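# Plodton spring tank recordings

Impulse responses and dry/wet pairs from one secondhand spring reverb tank, the Morell, which has three springs and at least two personalities. Recorded by Farah Purba and Tiruwork Mekonnen. Last upload 6/6/18.

## What you get

- 1,355 WAV files, mono, 24-bit
- 170 of them are the tank being kicked, in `kicks/`
- `notes.txt`, which is mostly complaints about hum

Filenames go `drive_dwell_take.wav`. Dwell runs from 1 to 4. Setting 4 is the one where the input transformer starts to sing along, so leave it out if you want anything resembling linear behavior.

## Known problems

Takes under `dwell2/` have a buzz at roughly 400 Hz. We replaced the cable, then the other cable, then moved the power supply to the far side of the room. The buzz enjoyed the trip. High-pass it or call it vintage.

`kicks/` is not normalized. Turn down your headphones first.

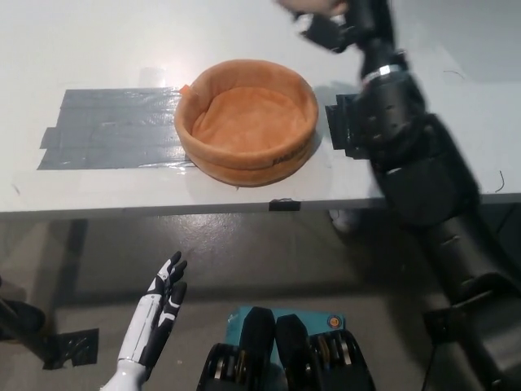

Subira Mosoti wrote in to point out that the decay times in `notes.txt` were measured to -30 dB and never doubled, so every figure labeled RT60 is really half of one. She's right. Fixed in the August branch, which also renames `dwell2/` to `buzz/`.

## License

Use it on anything. Credit is nice. Don't resell the kicks.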